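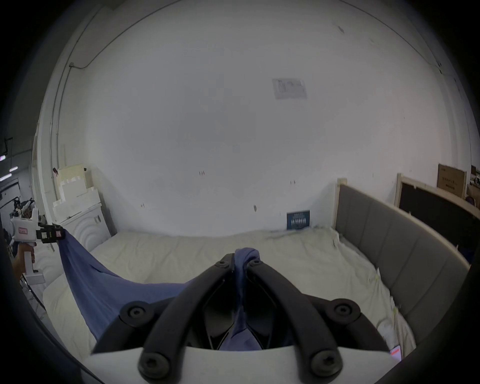 A slipped grasp is the most ordinary failure you will meet in this course, and because it is so ordinary it tends to be written up badly, or not at all. I would like us to spend this whole handout on one kind of slip, the kind that happens when two grippers share a single piece of cloth and one of them loses it. When each gripper has hold of its own part of a blue cloth, with the material sagging between them over a bed, everything looks calm and settled. But look at how little fabric is really between those two curved fingertips, just a bunched-up twist, and think about what happens to it when the other side pulls a bit harder than it should. The cloth doesn't tear and nothing makes a noise. It simply isn't in the fingers anymore, and the program carries on as if it were.

Notes for week 7, handed out Feb 6, 2024. Please read them before the lab session, and bring a copy with you if you can, as we will be filling in the fault sheet together at the end.

The fault we will work from

The case comes from the Nungate bedding exercise, which some of you will remember from the introductory lecture. The task was to carry a cloth across a mattress with two grippers, lay it down, and let go. In a set of 20 runs, 18 finished as planned and 2 did not. I know that sounds like a pretty good score, and the first time I read the log I was rather pleased with it myself! Then I went back to the failed runs and my mood changed, for reasons that I hope will be clear in a moment.

In both failures the right gripper lost its corner partway across. The left one kept moving, and the right one kept moving too, closed on nothing, all the way to the end of its path. It then opened its fingers, reported a release, and the run was logged as complete. A person watching caught the problem. The software, which we call Pulter in this course, did not.

So we have a slip, and then on top of the slip we have a false report, and these are two separate faults. Please keep them apart in your write-ups. I have marked a great many papers where they were stirred together into one sentence - "the gripper dropped the cloth" - and the second, more serious fault vanished from the page.

Why the slip happened

Cloth is awkward because it changes shape while you hold it. A pinch that takes in a thick fold feels firm at first, but the layers can slide over each other, and as the outer layers creep out there is less and less left to squeeze. Add a pull from the far side and the creeping speeds up. In the Nungate runs the two paths had been planned separately, and near the middle of the bed the grippers drew apart farther than the cloth could comfortably allow. That was enough.

Why the report was wrong

Pulter decided that it was holding something by checking that the fingers had been told to close. That is a check on the command, and it says nothing at all about the cloth. A better check looks at the finger gap after closing, and then keeps looking during the move. Even that is not perfect with thin fabric, where a full grasp and an empty one can give nearly the same reading, so the Rissanen worksheet (the one with the gap tables) asks you to pair it with a camera check at the midpoint.

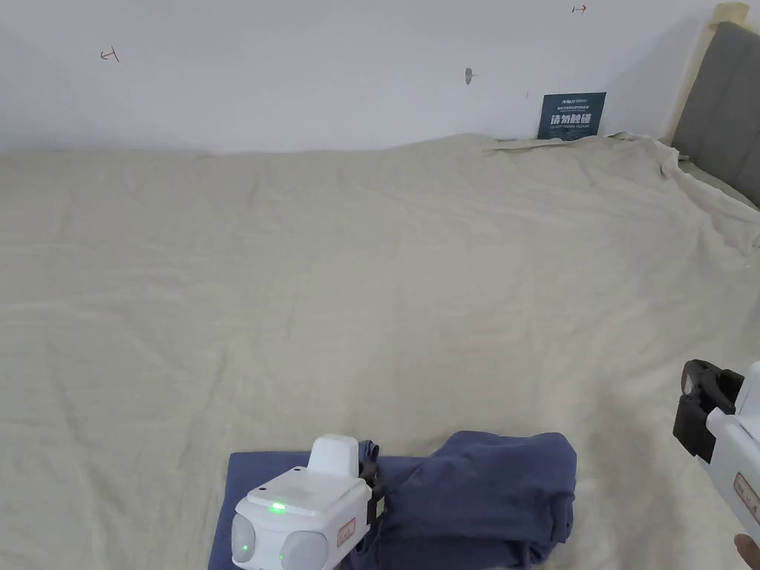 Should a gripper that has lost its cloth stop right where it is? In most cases it should stop moving forward, but it should tell the other gripper first, so that both come to rest together. If only one side stops, the side that is still moving can drag the cloth, or can swing toward a person's hands. Bring both to a slow halt, keep the good grasp closed, and wait for someone to look.

I would add a word about hands, while we are on the subject. When a run goes wrong there is a very natural urge to reach in and tuck the fabric back where it belongs. I have done it, and I expect you will feel it too. Please wait until the run has been halted and the person at the controls has said so out loud. Curved fingers closing on cloth will close on a fingertip just as readily.

For the lab

Work in pairs at the Clusta benches. Cause a slip on purpose, using the slow speed setting, and write down three things: what the cloth did, what the gripper did, and what the log said. Leave the log until last, so that it doesn't color what you write for the first two.

If your log and your own notes agree, try again with a thinner cloth. Fault sheets go in the tray by the door, and the Rissanen worksheet is due in March, along with your reading summary.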